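From: Marichka Holovko
To: small-robots list
Date: Saturday, February 18, 2023
Subject: Re: [small-robots] how many demos before it stops being silly?

Hi all,

Picking this up from Folke's message, which I've left in further down so I can answer it bit by bit. I've been collecting examples for the basket task all month (those of you who were on the July call will remember me swearing I'd never do this again, and look at me now) and I finally have opinions instead of just complaints. Pictures first, then the long part.

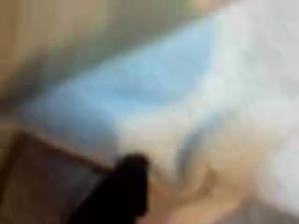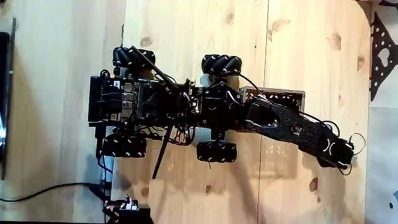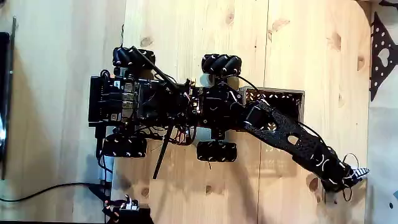

All from the same session. The second and third are the mecanum base with the arm, on the pine table.

One thing people keep writing to me off-list, so let me put it where everyone can find it:

Do I need to throw away an example if the arm misses on the first try and gets it on the second?

Keep it, as long as the second try is a real correction and the whole thing ends the way the task is supposed to end. Mark it as a retry in your notes so you can pull those out later if you want to train without them.

OK, now Folke.

On Thursday Folke Sjöberg wrote:

> I have 83 recordings of my arm picking up a sponge and putting it
> in a bowl. The trained thing goes to the right general area, stops,
> and sort of hovers there thinking about its life. Do I just need
> more? Everyone says more. I can do more but I would like to know it
> is going to help before I give up another weekend.
>
> Also, how do you all drive the arm while recording? I am using a game
> pad and my examples look drunk. And do you move the base during
> an example or park it? Mine is on wheels too but I have been
> pretending it isn't.
>
> Last one, sorry. Eilif said on the call that he deletes a third of
> what he records. Is that normal???

First, the hovering. I had exactly this! I'd bet you a coffee that it's in your recordings. When I went back and watched mine at normal speed, I was pausing right above the object every single time, lining it up, checking from the side, then going down. It felt careful. But for the model those are a whole pile of moments where the picture looks like "gripper over the thing" and the right answer is "do nothing", and only a few moments where the answer is "go down". So it learns to do nothing, very faithfully.

What fixed it for me was practicing the motion a few times with the recorder off, then recording only when I could do it in one go. I also trimmed the dead time at the start and end. I used to hit record, walk around the table, sit down, find the controller, and only then start moving. All of that was going into the training set. I'm a little embarrassed by how long that went on.

So more is good, but I'd look at what you have before you add to it. I redid my first batch completely. It was painful and it was the best evening I spent on the whole project.

Second, driving. I gave up on the game pad in the first week. Mapping two thumb sticks to an arm is fine for showing off to your nephew and pretty awful for anything you want copied. Valter Sæther lent me a small leader arm (same joints as the real one, you move it by hand and the other one follows) and my paths got smoother right away. If you don't want to build one, at least turn the top speed down and put the gripper on a trigger so you're not letting go of a stick to close it. Cecilia Amegashie drives hers with a game pad to this day and her examples are lovely, so it can be done, but I think she's just better at it than the rest of us.

Third, the base. Park it. I know, I know, the wheels are the fun part. With mecanum wheels you can slide sideways and spin on the spot and it's very tempting to let the base do some of the reaching. The trouble is that there are then several ways to get the gripper to the same place, and if you use the base in half of your examples and the arm in the other half, the model tries to do some of each and ends up nowhere. I tried mixing for two days. It was a mess.

What I do now is park the base, record a block of ten or so, shift the base a little, and record another block. That way the model sees the basket from slightly different spots but never has to decide whether to drive. Once that works I'll do a separate set where driving is the whole point. I've been calling the two sets Haugen and Pistov, after two villages in a board game we play at home, because "arm_only_final_v2" was getting me into trouble.

And on that subject, please name your folders properly from day one. Date, task, who was driving, and where the base was parked. I lost an entire block to a folder called "new". Somewhere on my disk there are 23 recordings of something and I have no idea what the task was supposed to be.

Fourth, deleting. A third sounds like a lot, but Eilif Isaksson is strict and his models work, so who am I to argue. Out of 384 recordings I made this month I've taken out far fewer than that. My rules, such as they are:

I delete it if the recorder dropped a chunk in the middle. Check the time stamps, don't trust your eyes. A gap plays back like a little hop and you'll miss it if you blink.

I delete it if I gave up halfway.

I delete it if I helped with my hand. Even a tiny nudge. This one hurts, because it's always the otherwise perfect one.

I keep slow ones, ugly ones and retries. I don't delete single blurry frames either. Arms move, cameras smear, and when you run the trained model it's going to get blurry frames too, so I'd like it to have met some before. If a whole recording is mush, that's different: fix your exposure time or add a lamp. I bought a cheap desk lamp and it made more difference than any setting I changed that week.

About mixing things up: vary the stuff you expect to vary and leave the rest alone. I move the object on purpose between examples, with bits of tape marking the spots so that I don't drift back to my favorite place (everyone has one, mine is near and to the right). I don't move the overhead camera at all, ever. I bumped it once with my elbow and the next batch was off by a finger's width compared to everything before it. The model trained on both was noticeably worse than the one trained on the old batch alone. Now I take one reference shot at the start of each session and compare it with the last one before I record anything.

A few small things while I'm at it.

Cables. Run through the full reach of the arm by hand before you start and see what the wires do. Mine like to loop up near the gripper and I had a few examples where I'd clearly been steering around the wire instead of toward the object. The model picked that up too, bless it.

Battery or cord: I record on the cord. On battery my arm got lazier as the evening went on, and the examples from the end of the night had a different feel to them. Folke, if yours is on battery, that might be worth a look.

Breaks. I stop after 10 good ones and get up. When I don't, I start rushing, and I can see it in the recordings the next day.

Test early. Don't wait until you have the full set! I train something small overnight, run it in the morning, and write down where it fails. Then the next block is aimed at those spots. Last week it failed whenever the object was close to the far rim, so I did a block of nothing but far rim, and it got better there. It also got a touch worse in the middle, so now I'm adding a few middle ones back in. It's a bit like salting soup.

For the tools, I'm still using Vesari to record and my own script to trim. The script is ugly but it does flag any stretch where nothing moves for more than a second, and that alone would probably find your hovering, Folke. Happy to send it to anyone who asks. I looked at Medeck for labeling and decided I didn't need it for one task. If somebody is using it with several tasks at once I'd love to hear how you set up the names.

Two questions back to the list:

Does anyone have two people driving for the same set? Valter has offered to do an evening and I'd like the help, but his style is nothing like mine. He comes in from the side, I come in from above. I'm tempted to put his in a separate folder, train with and without, and see.

And has anyone tried recording at a lower rate? My files are getting big and I don't think I need everything I'm saving.

Folke, try trimming those 83 first and tell us what happens. If it still hovers, send me three or four of the raw ones and I'll take a look, probably Tuesday evening.

Marichka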